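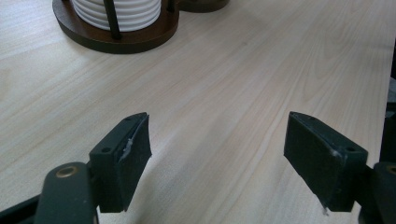 1. Background to the Project

Tastitz is a family firm supplying tea and coffee to small hotels. It has traded under the same name and mark for many years, and its owners asked our department for a new visual identity that would also suit sales to the public. The work was carried out by Hok-lam Chung, Szu-yu Fang and Shuk-fan Tang as part of the second-year Brand Communication module, under the supervision of Hoi-yan Chien.

2. Research

The group visited the firm's office in Braltthorpe and interviewed both owners. A short survey was then sent to the firm's mailing list of 3261 addresses, and 243 completed replies were received. Most respondents recognised the name but could not recall the logo. Several believed that Tastitz sold kitchen equipment. The owners wished to keep the name, and the group accepted this as a fixed condition of the brief.

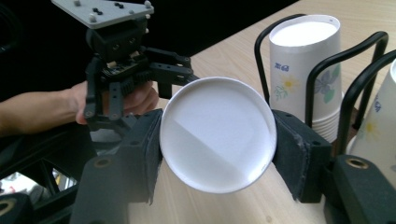
The replies also showed that hotel buyers and private customers used different words for the same products. Buyers wrote of "stock" and "lines", while private customers wrote of "blends". It was agreed that the website should have separate entry pages for each, under one shared mark.

3. Design Proposals

Two routes were presented in July. The first kept the existing green and redrew the lettering. The second introduced a dark blue and a short line of text beneath the name stating what the firm sells. The owners chose the second route, with a request that the lettering be made heavier for use on invoices.

4. Limitations

The survey reached existing contacts only, and no members of the public without prior knowledge of the firm were consulted. Printing costs were not examined. A full set of colour references is held by Szu-yu Fang and will be passed to the firm with the final artwork.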